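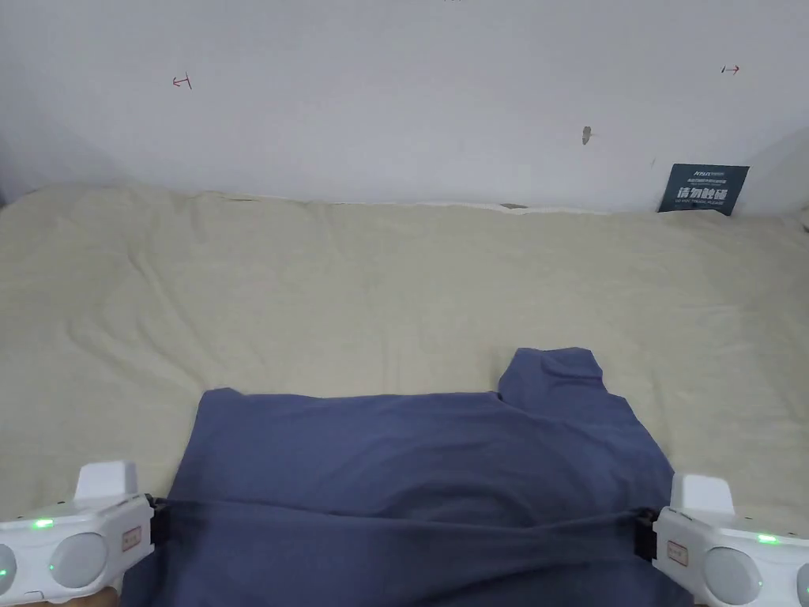

**Rubrique : Histoire des sciences et vie publique**

# Le maire et le baromètre : les registres météorologiques de Malavau

Rapport de projet, rendu le 2026-06-12

## 1. Sujet

Notre projet porte sur un élu local du dix-neuvième siècle, le maire Cârstea, qui a dirigé la commune de Malavau pendant 20 ans. Dans les ouvrages sur la commune, il est surtout connu pour avoir fait paver la rue du marché et pour sa longue dispute avec le conseil au sujet du lavoir. Nous avons étudié un autre côté de son activité : les relevés de pression et de température qu'il notait à la mairie, et l'usage qu'il voulait en faire pour les décisions publiques.

La question de départ était la suivante : est-ce que ces relevés étaient un loisir d'homme instruit, ou bien un instrument de gouvernement, même modeste ?

## 2. Sources

Nous avons consulté 3 registres, reliés en toile et conservés avec les délibérations du conseil. Ils contiennent ensemble 1 129 observations. Une observation comprend en général l'heure, la pression, la température et une remarque sur le ciel. Les remarques sont quelquefois très courtes (« couvert », « rien »), et quelquefois elles occupent une demi-page, surtout quand le maire n'est pas d'accord avec son adjoint sur la direction du vent.

À ces registres il faut ajouter la correspondance avec la maison Skudon, fabricant d'instruments à Deltedcombe, en Angleterre. Nous n'avons que les lettres reçues. Les lettres envoyées par le maire sont connues seulement par les réponses, ce qui oblige à une certaine prudence.

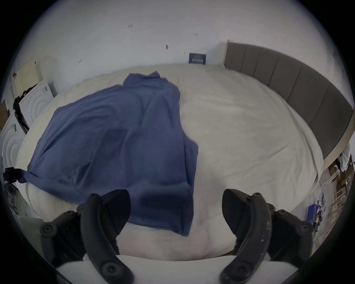
*Fig. 1. Tissu bleu étendu sur une couette blanche.*

## 3. L'achat du baromètre

Le premier instrument de la mairie était un baromètre à mercure. Il est arrivé de Deltedcombe avec le tube fendu. La maison Skudon a répondu que l'emballage était bon au départ et que le défaut venait du transport. L'échange a duré tout l'hiver et s'est terminé en mars, quand un second tube a été expédié à moitié prix.

Le conseil n'avait pas voté cette dépense. Dans le procès-verbal, elle apparaît sous le titre « entretien de l'horloge », et un conseiller demande par écrit depuis quand l'horloge contient du mercure. Le maire a remboursé la moitié de la somme de sa poche. Nous n'avons pas trouvé qui a payé l'autre moitié.

## 4. Les relevés et les décisions

Nous avons comparé les registres avec les arrêtés municipaux. Le rapport entre les deux est clair dans trois cas seulement :

- le report de la foire aux bestiaux, après deux jours de forte baisse de la pression ;
- l'interdiction de brûler les chaumes pendant un été très sec ;
- la fermeture du pont de bois, décidée la veille d'une crue.

Pour le pont, l'arrêté mentionne « les indications de l'instrument », et c'est la seule fois où le baromètre est nommé dans un acte officiel. Pour la foire, le lien se lit dans le registre et non dans l'arrêté, qui parle simplement de « l'état des chemins ».

Le maire a aussi proposé d'afficher la pression du jour à la porte de la mairie. Le conseil a accepté l'affichage mais il a refusé d'acheter le tableau. Les chiffres ont donc été écrits à la craie sur le volet, jusqu'à ce que la pluie et les enfants découragent le secrétaire. 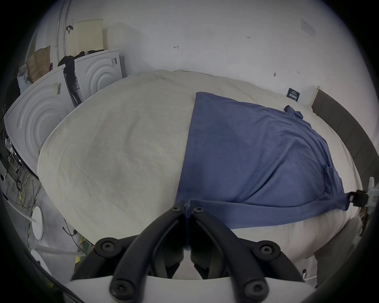
Luminița Roman, après avoir relu cette partie, nous a fait remarquer que la fermeture du pont ne prouve pas grand-chose : la rivière montait déjà depuis le matin, et un maire sans baromètre aurait peut-être signé le même arrêté. Elle conseille de regarder plutôt les jours où l'instrument annonçait le mauvais temps et où rien n'a été décidé.

Nous avons suivi ce conseil pour le deuxième registre. Les fortes baisses sans aucune suite administrative y sont nombreuses. Dans la marge de l'une d'elles, le maire a écrit : « Prévenu le conseil. On a ri. »

## 5. Difficultés

L'écriture de l'adjoint est pénible à lire, et il change d'unité sans le dire, des lignes aux millimètres. Nous avons converti toutes les valeurs en millimètres, mais plusieurs pages du troisième registre restent douteuses. Elles portent un astérisque dans notre tableau de transcription, donné en annexe A. Les lettres de la maison Skudon, traduites de l'anglais par nos soins, se trouvent en annexe B.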